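Rooms and How They Work
Part 4: The Office

An office is a room where people do desk work. It can be part of a tall building, or it can be one room over a shop. The parts of an office are easy to miss because most of them stay still. Each part has a job. This part of the series covers walls, ceilings, lights, pipes, desks, telephones and cleaning cloths.

Words in capital letters are explained in the word list at the end.

The wall

Many office walls are covered with plaster and paint. Some are left as bare brick. A wall like this is called an exposed brick wall.

A brick is a block made from clay. The clay is pressed into a shape, dried, and baked in a very hot oven called a KILN. Baking makes the clay hard. It also changes the color. Clay with a lot of iron in it turns red or orange. Bricks that sit in a hotter part of the kiln may come out darker, so bricks from one batch can be several different shades.

Bricks are laid in rows. Each row is called a COURSE. Between the bricks there is MORTAR, a paste of sand, water and a binder such as cement or lime. Mortar goes on soft and sets hard. It fills the small gaps and spreads the weight evenly from one brick to the next.

In most walls the bricks in one course do not line up with the bricks in the course below. The end of each brick sits over the middle of another. This pattern is called a bond. If all the joints were lined up, a crack could run straight from top to bottom.

Try it with toy blocks. Build one small wall with the joints lined up and another with the joints staggered. Push gently on the middle of each and compare how they move.

The ceiling

A ceiling can be flat, sloped or curved. A curved ceiling is sometimes called a VAULT. In old buildings, a vault was a way to cover a wide room with brick or stone. The curve pushes the weight outward and down into the walls. In newer buildings the curve may be only a thin shell with a flat structure hidden above it.

Ceilings are often painted white. White paint reflects most of the light that hits it, and the reflected light spreads through the room. A dark ceiling absorbs more light, so the same lamp seems dimmer.

The lights

A long, thin office light is often a fluorescent light. It has a glass tube with a small amount of gas inside. Electricity passes through the gas and makes it give off ultraviolet light, a kind people cannot see. A powder on the inside of the glass takes in the ultraviolet light and gives off white light.

A long tube spreads its light over a wide area. This makes the shadows on a desk softer than the shadows from a single small bulb.

Fluorescent tubes contain a little mercury, a metal that is harmful to people. Children should not handle the tubes. An adult should take old ones to a place that recycles them.

The pipes

Pipes in an office can carry water, heat or waste. Some pipes carry only wires. A pipe that protects wires is called a CONDUIT. Pipes may be hidden inside a wall or left on the outside of it, where a repair worker can reach them without making a hole.

Pipes that run on the outside of a wall are often painted to match it. The paint also helps protect a metal pipe from rust.

The desk and the telephone

A desk is a table for working at. The simplest kind has a flat top and legs, with no drawers. Slim legs leave more space for knees and for a broom.

A desk telephone stays in one place. It has a part called the HANDSET, which a person holds to the ear and mouth, and a keypad for entering a number. Each key on the keypad sends its own signal. The telephone system reads the signals in order and connects the call to the right place.
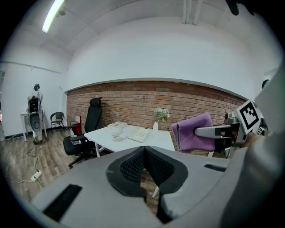
A telephone cord is often coiled. A coil is a long cord wound into many small loops, like a spring. When a person pulls on it, the loops open and the cord gets longer. When the person lets go, the loops close again. A coiled cord can reach across a desk and still take up little space afterward.

Coiled cords do tangle. This happens when the handset is turned over many times between calls and put back with a twist in the cord. To remove the twist, unplug the cord from the handset, let it hang down, and wait for it to stop spinning.

Some offices have their own telephone system. In a small office in the town of Vullarmont, for example, a worker can enter 210 to reach the front door or 40 to reach the storeroom. These short numbers are called EXTENSIONS. They work only inside the building.

Cleaning the office

Dust in an office comes from cloth, paper, soil and skin. It settles on flat surfaces. Desktops, windowsills and the tops of pipes collect the most.

A soft cloth removes dust better than a dry paper towel. Many cleaning cloths are made of microfiber, a fabric with threads much thinner than a hair. The thin threads pick up small bits of dust and hold on to them.

Tumelo Pillay cleans offices in Vullarmont and uses this order of work:

Fold the cloth in half, then in half again. This makes several clean faces.
Start with the highest surface and move down.
Lift papers and books before wiping. Do not wipe around them.
Wipe the desk in straight lines from back to front.
Turn to a new face of the cloth when the old one looks gray.
Leave the floor for last.

A telephone is wiped with a cloth that is slightly damp, never soaked. Water that gets under the keys can damage the parts inside.

Bare brick is not wiped. Its surface is rough and pulls threads out of the cloth. A soft brush or a vacuum cleaner with a brush end is used instead.

Things to find out

Look at a brick wall near your home or school. Draw three courses and show where the joints are.
Find a coiled cord or a spring. Measure it closed, then stretch it gently and measure it again.
Ask an adult which pipes in your building carry water.

Word list

CONDUIT: a pipe that protects wires.
COURSE: one row of bricks.
EXTENSION: a short telephone number used inside one building.
HANDSET: the part of a telephone that is held to the ear and mouth.
KILN: a very hot oven for baking clay.
MORTAR: the paste that sets hard between bricks.
VAULT: a curved ceiling.

Text by Albane Cordier. Part 5 is about the school kitchen.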